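4. Montagem e ensaios na oficina partilhada

4.1 O que se pretendia verificar

A literatura sobre recolha de objetos soltos em caixas habituou-nos a taxas de sucesso que dificilmente sobrevivem a uma mudança de bancada. O projeto Drisus partiu dessa desconfiança. Queríamos saber quanto do desempenho anunciado para métodos de preensão sem modelo prévio do objeto se mantém quando a célula é montada por duas pessoas numa oficina partilhada, com ferramentas de uso comum e sem acesso a uma sala de iluminação controlada. A oficina de Hurnthorpe serve marceneiros, reparadores de bicicletas e quem mais pagar a quota. A bancada tem de poder ser libertada ao fim do dia, o que condicionou quase todas as decisões de montagem.

Não reivindicamos qualquer novidade no algoritmo. O planeador é o descrito na secção 3, com os pesos publicados pelos autores do método Trình, sem reajuste. A única coisa que variou foi o sítio.

4.2 Fixação e calibração

A posição da caixa é o ponto fraco de qualquer célula deste género. Nas primeiras sessões deixámo-la apenas pousada na mesa, confiando no peso próprio, e os registos mostram que bastavam alguns contactos laterais para o referencial deixar de corresponder à realidade. Passámos então a prendê-la com um grampo e a marcar a mesa com fita azul. A solução é rudimentar e não a recomendamos a quem precise de repetibilidade submilimétrica; para o nosso caso chegou, com a reserva de que a calibração era refeita em cada sessão e de que não medimos o desvio acumulado entre duas calibrações consecutivas.

Os cabos merecem uma nota à parte. Correm por fora do braço e limitam as orientações úteis do punho mais do que o modelo cinemático deixa supor. Rania El Fassi, responsável pela montagem mecânica, defendeu desde o início que este efeito devia entrar no planeador como restrição explícita. Não entrou, por falta de tempo, e parte das falhas que adiante atribuímos à preensão pode muito bem ter esta origem.

4.3 Escolha dos objetos

Os conjuntos de objetos usados em trabalhos comparáveis tendem a ser simpáticos para a garra: volumes rígidos, opacos, de contorno convexo. Procurámos misturar rigidez e textura, incluindo peças moles e superfícies amarrotadas (Figura 3). A seleção foi feita por Aba Amoah, que não participou na afinação do planeador. Reconhecemos que isto não elimina o enviesamento, visto que os objetos vieram todos da mesma oficina.

O fundo da caixa também não ajuda. O fundo de aspeto metálico, riscado pelo uso, devolve reflexos que o sensor de profundidade interpreta mal, e preferimos não o pintar. Uma caixa nova e mate teria dado números melhores e menos informativos.

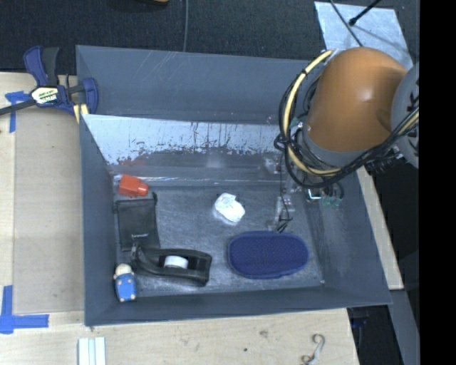
Figura 3. Caixa de recolha com seis objetos soltos, fixada à mesa por um grampo; o braço entra pelo canto superior direito.

4.4 Resultados e reservas

Registámos 2244 tentativas de preensão, das quais 1770 terminaram com o objeto fora da caixa. Aplicando o critério mais exigente da secção 2, que obriga a manter o objeto seguro até ao ponto de depósito, o total desce para 1739. A diferença é pequena e seria tentador lê-la como sinal de robustez. Não o fazemos. O percurso até ao depósito era curto e o braço deslocava-se devagar, condições em que poucas preensões medíocres chegam a ser castigadas.

Mais preocupante é a dependência da ordem. As primeiras 800 tentativas concentram a maior parte das falhas, e não conseguimos separar o efeito da fixação da caixa do efeito, menos confessável, de termos aprendido a dispor os objetos de modo favorável. Uma repetição parcial na oficina de Prarolside, com outra pessoa a carregar a caixa, está prevista para novembro. Até lá, os valores aqui apresentados devem ser lidos como limite superior do que esta montagem consegue, e a comparação com células industriais, que um revisor nos pediu, fica por fazer.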